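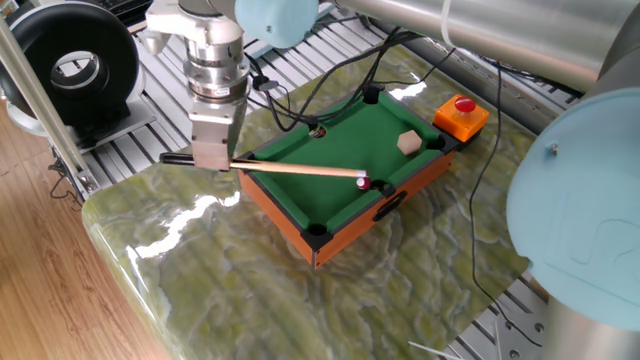 4. Gripper trials, mini pool task

Group report, Timothée Maillard and Réjean Lachance. Arm and controller the same all the way through, only the gripper settings and fingers changed. Object of the exercise: hold a miniature cue level and push a ball without the cue twisting in the jaws.

Setup

Cue held sideways in the metal gripper block, black butt sticking out one side, pale shaft and white tip out the other. Table sits at an angle on the green stone slab, so paths had to be re-taught in the table's own axes. Took most of an afternoon. Red ball with the white spot used for the close to pocket shots. E-stop box stays on the slab just past the table corner, please leave it there, Réjean can reach it from the keyboard.

What we compared

Bare jaws: cue rotated on contact, tip ended up high. 37 good strikes out of 200.
Orthorpe rubber pads: much better grip but the pads creep, needed re-seating every 19 shots or so it seemed, we stopped logging it.
Drarkari printed V-groove: best for angle. Only 4 slips in the whole 200. Slow to load the cue though.

Controller

Deschamps trajectory mode was smoother than point to point but it slows down before the end point, so the ball barely moved. Fix was to set the end point past the ball. Should of spotted that sooner.

Problems

Glare off the stone upset the ball finder on the left side of the table. Matt cloth on order. Cables behind the table need tying back before the long strokes are tried agian.

Next

V-groove with thin rubber glued in. Repeat of the side pocket shots. Force readings to go in appendix B when Timothée has exported them.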